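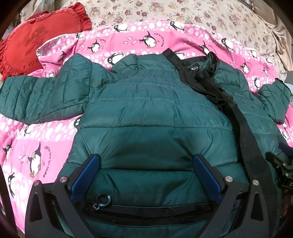 My grandmother owned one winter coat at a time, and when the lining gave out she put in a new one. I have been thinking about her a good deal this month, with the stores full and my inbox fuller, and I'd like to make a case for keeping our winter clothes a lot longer than we do. I don't mean heirloom wool that cost somebody a month's pay. I mean the ordinary stuff, a teal puffer with stitched channels across the back and a black lining at the collar, the kind of jacket you see on every bus and playground from the first frost on. Those are the coats we give up on too easily, and I include myself in that.

A few winters back I gave away a perfectly warm parka over a zipper. One zipper! I had priced a replacement at a dry cleaner, been told it would be more than I liked, and gone out and spent 427 dollars on something new, which tells you how well I do arithmetic when I'm cold. My friend Siv Rønning, who sews beautifully and is too kind to scold, looked at the new coat for a while and asked what had been wrong with the slider on the old one. I didn't know there was a slider. (It's the little part you pull, and it wears out long before the teeth do, and a new one costs less than a sandwich.)

Since then I've been taking things to Rahel Wyss, who runs a mending counter called Dobre in the back of the yarn store. She charges 19 dollars for most small jobs, and she'll talk you out of a big one if she thinks you can live with the flaw. She has patched an elbow for me and resewn two pockets, and last April she showed me how to wash a padded jacket properly, with hardly any soap and a long, slow turn in the dryer with some clean tennis balls. I'd been afraid of washing them for years.

I know the argument on the other side, and I have some sympathy for it. Kids outgrow things. Bodies change, mine certainly has. People who work long hours can't spend their one free afternoon hunting for matching thread, and I would never want somebody to feel judged for buying a cheap new coat that keeps them warm. But most of us reading the paper over a second cup of coffee aren't in that spot. We're bored with a color, or there's a small rip under the arm and we've let it go all season.

So before you order anything, get the old one out and lay it on the bed where the light is good. Try the zipper, turn out the pockets, and look along the seams.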